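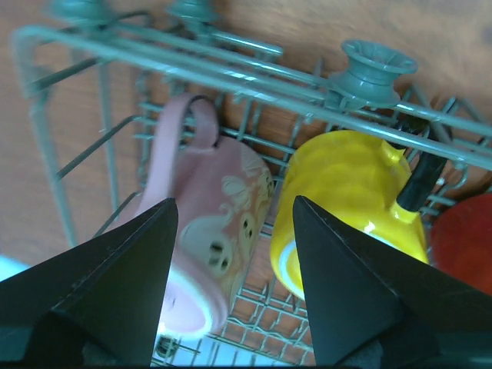 Wrist camera view, mugs in the dish rack, 24 Feb 2026

1/ Long thread coming, so get yourself a coffee (in a mug, ideally). I've been working on one small question for longer than I'd like to admit: if a robot has learned to pick mugs out of a dish rack, how much does it depend on the mugs sitting the way they sat during the demonstrations?

2/ We call the project Rumura. The policy gets the wrist camera and the gripper opening, and nothing else. There's no overhead view and no model of the mug. I love this setup because you see what the policy sees, and then you find yourself tilting your head at the screen trying to work out where the handle went.

3/ The training set is 168 demonstrations, all done by hand. In the first half we put the mugs in fairly tidily. In the second half we did what we now call the Hamdan shuffle: between demonstrations you turn every mug a little, swap a couple, and nudge the rack itself so the rails don't line up with anything.

4/ Then we trained two policies, one on the tidy half and one on the shuffled half. Same number of demos in each, same training time, same everything else we could think of. Testing was 28 grasps per policy, on layouts neither one had seen.

5/ The tidy policy got 4. The shuffled one got 26! I reran the whole tidy evaluation the next morning, convinced I'd loaded the wrong checkpoint. Right checkpoint, same score.

6/ Most of the tidy policy's misses look alike. It heads for the place a handle usually was, closes on air or on the wire, and backs off very politely. Both of the shuffled policy's misses were two mugs with their handles close together, where it drifted between them and never settled on one. I have a lot of sympathy for that.

7/ Things I'm not claiming: this is one rack, one gripper and a small family of mugs. I don't know what happens with bowls, and I'd expect glasses to be a lot harder for a camera this close. We also haven't tried training on both halves together, and a few of you are going to ask, so yes, it's next on the list.

8/ Practical bit for anyone collecting their own demos: the shuffle added a few seconds each time and made the sessions feel much longer than they were. Do it anyway. We wrote each new layout on a card before touching the rack, otherwise our hands kept going back to the same three or four arrangements without us noticing.

9/ The write-up is going out as a Toletti workshop note, and I'm hoping to have the bowl results by September. If you've tried something similar with a different gripper, please tell me how it went, especially if it went badly. I read all the replies, just slowly.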